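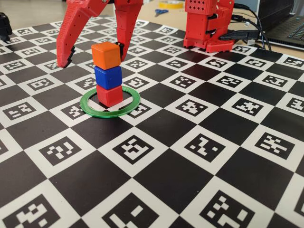
R. Shi
Data maintainer, Duvik Recycling Records

Last updated: January 29, 2023
Category: Waste & Recycling > Compliance Data

Jodelthorpe Rejected Loads

This folder holds records of recycling loads that were turned away or downgraded at the Jodelthorpe transfer station. The records were typed up from the paper tickets issued at the scale house. Drivers keep one copy, the station keeps the other, and we worked from the station copies only.

There are some 1000 rows in the main file. Each row is one ticket. A load that was rejected, re-sorted and brought back has a separate row for each visit, linked by the load_id column.

Files

loads.csv is the main table. reasons.csv lists the rejection codes with the wording printed on the ticket. haulers.csv gives a code for each hauler and the type of permit held. Company names have been removed.

Main columns

ticket_id: number printed on the ticket
load_id: shared by all visits of the same load
material: cardboard, mixed paper, containers, scrap metal or other
gross_lb and tare_lb: scale weights in pounds
reason_code: see reasons.csv
outcome: rejected, downgraded, or accepted on return
fee: dollars charged, blank if none

Net weight is not stored. Subtract tare from gross.

Known problems

The station switched to Nollitz ticket software in December, and the reason codes changed with it. Old codes are kept as written. Use the code_new column in reasons.csv to match them up. Three old codes have no match and are marked NONE.

"Moisture" was judged by eye by whoever was on shift, so don't compare it between shifts. Contamination percentages are also estimates, and most are rounded to the nearest five.

A blank fee does not always mean the fee was waived. On older tickets the box was often left empty and the charge went straight to the monthly invoice.

Not covered

Accepted loads are not included, so you can't work out a rejection rate from these files. Household drop-offs and hazardous waste are handled on separate forms.

Use

Free to reuse with credit to Duvik. The files are not an official compliance record and should not be used to contest a fee or a notice of violation. For that, request the original ticket from the station.

Corrections: open an issue with the ticket_id and the column name.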